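Millow Track
Segmentation and review software for hand-held gripper recordings

Overview | Specifications | Compatibility | Release notes | Ordering

Millow Track takes raw recordings from hand-held two-finger grippers and turns them into cut, labeled and checked demonstrations ready for policy training. It runs on a single workstation. No network connection is needed after the license is installed.

Input is one video stream per gripper, one optional head-mounted stream, and the pose and jaw-width logs. All streams are brought onto a common clock before anything else runs. Where a log has no hardware timestamps, Track estimates the offset by matching jaw motion in the log against finger motion in the wrist video. The estimate is written to the session file with a residual, and any session whose residual exceeds the limit set by the operator is held back.
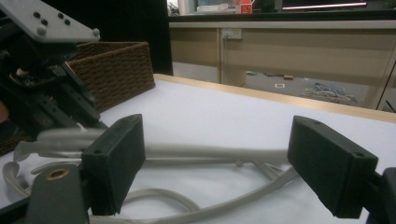

Finger masking is computed once per gripper and reused. The masking tool asks for a short clip with the jaws opening and closing over a plain surface, fits the outline of each pad, and stores it as a function of jaw width. Masks can be exported on their own for use in other pipelines. If the pads are changed, the clip has to be recorded again.

Segmentation

Cut points are proposed from three signals: jaw width, gripper speed, and change in the image region between the pads. Each signal has its own weight. The defaults suit rigid objects up to the size of the jaw opening. Long, open parts such as clothes hangers need a lower weight on image change, as the background shows through the part and the region between the pads stays noisy after the grasp. A preset named open_frame is supplied for these.

In two-handed sessions, the left and right grippers are segmented separately and then merged. The merge step marks each span as left only, right only, both, or idle. Handovers are not detected automatically in the current version; they can be added as a manual label.
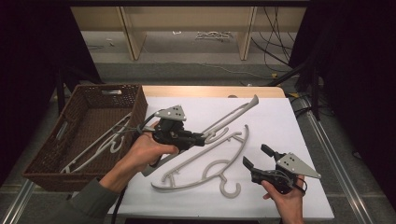
The review window shows the head view in the center and the wrist views on either side, with the jaw-width traces underneath. Cut points are moved with the arrow keys. Rejected spans stay in the session file and are skipped at export. On our bench set of 1,844 spans, 163 had a cut point moved by the reviewer. The bench set was labeled by Hamdia Jemal and Tekle Tekleab using the default weights.

Specifications

Gripper streams: 2
Head streams: 1 (optional)
Parallel export jobs: up to 6
Operating system: 64-bit Linux
Interface: desktop application, command line, Python
Session file: single folder, plain-text index
License: per workstation

Compatibility

Sessions open directly in Janach for replay and in Ekanayake for training set assembly. Tameta files can be read but not written. Older Tameta files without a jaw-width channel will load, but segmentation falls back to speed and image change only.
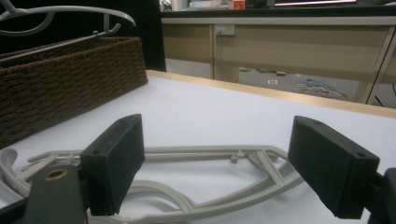 Page last changed: 2022-02-28

Known limits

Pose drift is flagged and not corrected. A span in which the tracker lost its map is marked red in the review window and left out of export unless the operator overrides it.

Parts close in brightness to the table surface give weak image-change scores. Raise the jaw-width weight for these, or use the per-channel contrast setting under Signals.

Cables entering the region between the pads can produce false cut points. An ignore region may be drawn on the wrist view and applied to the whole session.

Ordering and support

Licenses and evaluation copies: Bronwyn Partington
Integration and file format questions: Keerthana Poduval
Training: Zinash Abdella

The next scheduled release is in July. Handover detection is planned for that version.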